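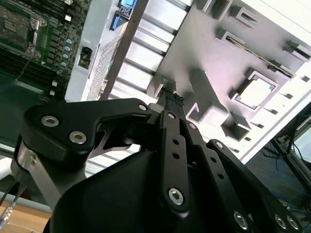
My Two Months as an Independent Business Owner

Sep 27, 2019

I joined Bakard in May, at a hotel meeting room in Endden, after a free sandwich and a slide with a staircase on it. The staircase had five steps. I was standing next to the first one, holding a starter kit of vitamin drinks that cost $162, and a man in a very nice jacket was telling me I had already done the hard part.

I want to be fair to the drinks. The peach is fine. If a grocery store sold it for two dollars I would buy it now and then and never invite a cousin to a webinar over it.

My complaint is with the vocabulary. In Bakard you don't have a boss, you have an upline, who calls you more than any boss I ever had. You don't buy stock you can't sell, you "invest in your shelf." When I asked my upline what she cleared last year after expenses, she told me that was a scarcity question. I have since tried this on my landlord and it does not work.

Then there's the training. Drusteveo, the video library we were urged to subscribe to, has hours of people explaining how to make a list of everyone you know. I made mine. It included my dentist. I would like to apologize to my dentist, who was holding a drill at the time and showed great restraint.

I don't think everybody in the business is a crook. Most of the people I met were kind and tired and hoping for a little extra by Christmas. But a company that pays real attention to customers should be able to tell you how many it has who aren't also sellers. I asked three times. I got a sticker.

My final numbers: I spent $2571 on product, tickets and the Ansari weekend retreat, where we wrote our goals on balloons. I sold to two people, and one of them was my mother.

If you're thinking of signing up, ask for the income statement in writing and read the small type before the sandwich comes out. Peach is available from my garage, any quantity, cash only.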